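Section 4. Shirts, long sleeve, button front

Draft for the folding handbook. Celeste, still needs your eye on 4.6. Sections 1–3 (towels, tees, pants) stay as they are. Cunen wants this one in February so going fast.

## 4.1 Before you start

Covers any woven shirt with a collar, cuffs and buttons down the front. Knit polos go with tees, section 2. Blouses with ties or ruffles, hang them, don't fold.

You need:

- a clear flat surface, wider than the shirt with both sleeves out if you can get it
- the folding card (Peixoto size M fits nearly everything, size S for kids)
- lint roller
- small bin for loose buttons
- stack tray

Wipe the surface first. Dry it too. Stone and laminate tops hold water in a thin film and you won't see it till the back of the shirt has a damp patch.

> **Caution:** no folding on a surface that's just been sprayed. Otov cleaner leaves pale marks on dark cotton, and they don't roll off. Wait 10 minutes or use the other table.

## 4.2 Check the shirt

1. Pick up by the collar, both hands. Shake once, hard.
2. Look at collar and cuffs. Grime goes back to wash, not on to the stack.
3. Run a thumb down the buttons. Loose one, snip it off, put it in the button bin with the ticket number.
4. Pockets. Always pockets. Pens especially.
5. Feel the underarm seams. Still damp means back on the rail.

**Note:** black and navy shirts get the lint roller now, front and back, before they go down. Rolling after the fold just moves fluff into the creases.

## 4.3 Lay it out

First pass is face up. Lots of people skip this and go straight to face down, then wonder why the placket's crooked.

1. Lay the shirt front side up, collar away from you, hem toward you.
2. Line up the collar with the back of the table. If the table's shallow let the hem hang over the front edge. Fine for now. You'll pull it up in step 7.
3. Pull the sleeves out to the sides, let them slope down on their own. Don't force them straight, the shoulder seam twists.
4. Hold one shoulder still. Smooth across the chest with the other hand, center out to the side.
5. Swap and do the other side.
6. Smooth the sleeves from shoulder to cuff. Cuffs flat, openings facing the same way.
7. Slide the whole shirt back till the hem is on the table. Slide from the shoulders, not the collar. If it won't all fit, hem stays over, and you fold it up first in 4.5.

**Note:** small wrinkles in the body are OK at this point. Creases in the placket or collar are not. Fix those before buttoning.

**Note:** slippery tops (marble, glass, gloss laminate) make the shirt creep while you work. Put the Kivard mat under it, rubber side down. On a rough wood top skip the mat, it bunches.

## 4.4 Buttons

1. Top button first. Then the one right under it.
2. Skip one, do one, down to the hem. Always do the last one.
3. Pull the placket straight between finger and thumb, top to bottom, one go.
4. Button the cuffs only if the order says "boxed." Otherwise leave them open, lies flatter.
5. Collar points down, even on both sides. Button-down collars get buttoned, no exceptions.

If the placket waves or bubbles you've missed a hole. Usually high up. Undo and start over, it's quicker than hunting.

> **Caution:** don't tug on buttons to straighten a shirt. Thread gives way, then you're sewing. Move the cloth.

## 4.5 Fold

Flip it now. Take it at both shoulders, lift, turn it toward you, set it down on its face. Collar still away from you. Check the front hasn't shifted, slide a flat hand under if you need to.

1. Set the card in the middle of the back, top edge just under the collar.
2. Fold the left side in along the card edge. The sleeve comes with it.
3. Fold the left sleeve back on itself so it runs straight down toward the hem. Should sit inside the card line, not on it.
4. Same on the right. Sleeves may overlap a little, that's fine.
5. Smooth down both sides. Press, dont rub.
6. Fold the hem up by a hand's width. Tucks in the tails and hides curved hems.
7. Fold up to the card's middle line.
8. Fold again so the bottom edge meets the base of the collar.
9. Turn over. Pull the card out from the bottom.
10. Square up the collar with your fingertips.

**Long shirts:** at step 7 fold to the one-third line instead. Then again, then again. Comes out thicker but keeps the same footprint as the rest of the stack.

**Very wide shirts:** use the L card or the folded shirt won't go in the tray. No L card, fold the side in twice. Ugly from the back but it holds.

**Thin or silky stuff:** one sheet of tissue over the back before step 2. It stops the layers sliding.

## 4.6 Stack and store

- Collars alternate, one left, one right. Otherwise the stack leans.
- Dark colors together, light colors together. New black shirts can shed dye on white ones under pressure, especially if there's any damp left.
- Tray holds shirts up to the marked line. Over that the bottom one gets pressed creases.
- Leave 2 fingers of space at the top of a drawer. More if they're boxed.
- Anything stored over a month, refold once along different lines.

Tissue comes in packs of 500. Opened pack stays flat in the dry cupboard, not on the table, the corners curl and then they mark the cloth.

Cards wear at the edges. A Peixoto card is good for 3,000 folds going by our own tally sheets, after that the edge goes soft and so do your lines. Swap it. Old ones make OK drawer dividers.

## 4.7 When it goes wrong

| What you see | Likely cause | Do this |
|---|---|---|
| Collar tips sideways | Card too high | Restart at 4.5, card lower |
| One side wider | Shirt not centered on card | Check the center seam or label, refold |
| Lump in the middle | Sleeves piled on each other | Bring each sleeve closer to its own side |
| Placket wavy from the front | Button in wrong hole | Unbutton all, redo 4.4 |
| Tails poking out | Hem fold skipped | Do 4.5 step 6 |
| Shine on dark cloth | Rubbed, not pressed | Steam lightly, hang, fold later |
| Fluff in creases | Lint roller too late | Open, roll, refold |

Still wrong after 2 tries, hang it and move on. A hung shirt is better than one with four sets of fold lines in it.

## 4.8 Quick version for the wall

Shake. Check. Roll if dark. Face up, collar away. Sleeves out, smooth from the center. Buttons. Flip. Card. Sides in, sleeves down. Hem up, fold, fold. Turn, pull card, fix collar.

Layout for 4.3, black shirt face up on the marble top, hem over the front edge:

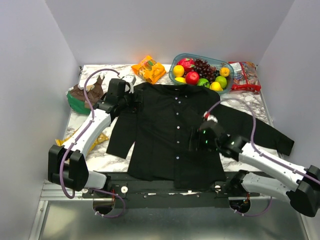

Inês Bettencourt: Can 4.4 go before the smoothing in 4.3? I button first, always have, and then the two fronts don't drift apart when I work out toward the sides. Otherwise I'm smoothing twice. Also the wall version skips pockets, and pockets is the one people forget, so please put it right after "Check." The one-third fold for long shirts works well, I'd move it up so it comes before step 7 and people don't have to undo anything.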